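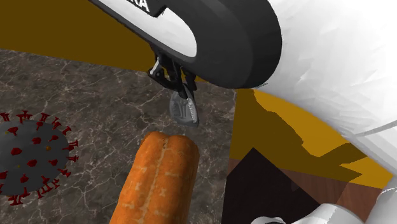
**Thread: Landlord wants 2 months notice but lease says 30 days??**

**mossy_gutter** — March 13, 2022

ok so quick one. Renting a 1 bed in Breltdale, through Zernley (the management company). Lease says 30 days written notice to move out. Went to give notice yesterday and the office lady says no, it's 2 months now, "policy changed". Never signed anything new. Deposit is 1658 and I really can't lose it.

Do I just pay the extra month or what. Moving truck is already booked.

---

**plainoats**

Do not pay the extra month. What you signed is what counts. They can't just change it in the middle of a lease because the office got a new binder

send notice in writing, keep a copy

---

**hopkin_st_renter**

Had Zernley when I lived on Hopkin. Same thing, they tried it on me too. I mailed a letter, certified, and never heard about 2 months again. Did get dinged 118 for "blind cleaning" though. The blinds were not even mine

---

**duplexdan77**

Going to be the bad guy here. Are you still in the original lease term or month to month? If your first year ran out and it rolled over, they may be able to change terms with proper notice to you. Lots of people miss that letter, looks like junk mail.

Check before you go in swinging.

---

**mossy_gutter**

> Are you still in the original lease term or month to month?

ugh. month to month since last spring I think. Didn't get any letter. Or I did and tossed it, can't swear to it

---

**plainoats**

Then ask them for a copy of the letter and the date it went out. If they can't show it, 30 days. Simple

---

**duplexdan77**

Not that simple. Depends on the state, and some places the notice rule is set by law no matter what the lease says. I own a duplex, I've been on the other side of this. Tenant was sure he was right, he wasn't, cost both of us a month of arguing.

---

**plainoats**

ok but "I own a duplex" isn't law either. Zernley is banking on people just paying up

---

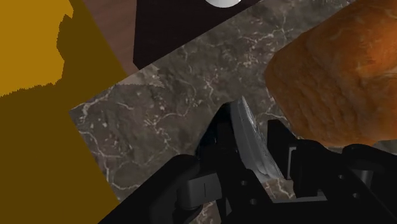

**fernandpots**

Whichever one of you is right, she/he should give notice TODAY. Every day you sit there arguing with the office is a day later the clock starts. Put in the letter: name, address, unit, move out date, forwarding address for the deposit. Forwarding address is the big one, people forget and then the check goes to the old place.

Then take pics of every room once it's empty — inside the oven, closets, under the sinks, all of it. Walk through with them if they'll do it and get teh sheet signed.

---

**hopkin_st_renter**

+1 on the oven. And take the nails out of the walls. They charged my neighbor per hole

---

**mossy_gutter**

ok writing it now. Does email count or does it have to be paper? They do everything on that Rorix portal and I hate it, messages just vanish

---

**fernandpots**

Read the part of the lease that says how notice works. Most say written and delivered or mailed. I'd do paper AND the portal AND screenshot the portal. Overkill, whatever

---

**duplexdan77**

Agree with that. Certified mail, return receipt. And call your local tenant help line, most are free. They'll know the state rule better than any of us, me included.

---

**plainoats**

look at that, dan and me on the same side for once

still think it's 30 tho

---

**mossy_gutter**

Update: letter's mailed, portal message sent, screenshotted. Asked for a copy of the change notice. Office said they'd "look into it" and get back to me. Help line has a call back list, I'm on it.

Also found my old lease and there's a line about carpet cleaning I have to pay for?? receipt required. Anyone know if renting a machine from the grocery store counts or does it have to be a company

---

**hopkin_st_renter**

I rented one, kept the receipt, they took it. But my lease just said "cleaned". If yours says professionally you probly have to hire somebody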